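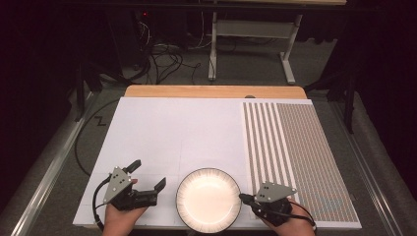 White plate with patterned rim and dark edge, shown with a patterned mat

Felanton Dinner Plate – Droven Series

The Felanton is the everyday dinner plate in our Droven tableware series. It has a broad flat center, so food with sauce stays where you put it and a knife meets an even surface. The line design on the rim sits under the glaze and will not wear off with normal washing.

Details
Material: glazed stoneware
Finish: gloss
Design: Lavanya Venkataraman
Sold in: sets of 2 or 6
Dishwasher: yes, top or bottom rack
Microwave: yes
Oven: warming only, up to 70 °C
Open flame or stovetop: no

Care
Wash before first use. Gray marks from cutlery can be removed with a mild cream cleanser and a soft cloth. Do not use steel wool. Let a warm plate cool before rinsing it in cold water.

Small differences in the rim lines are normal – each plate is decorated by hand. Unglazed spots on the foot are where the plate stood in the kiln.

Matching pieces
Bakano soup bowl
Peng side plate
The side plate has the same rim design and stacks inside the dinner plate. The soup bowl is plain white. Placemats are sold separately.

Shipping and returns
Plates ship in molded pulp trays. If one arrives chipped, write to Angelica Catacutan in customer service with your order number and we will send a replacement. Unused sets can be returned in their original box.

The set of 6 is out of stock until May. Sets of 2 are available now.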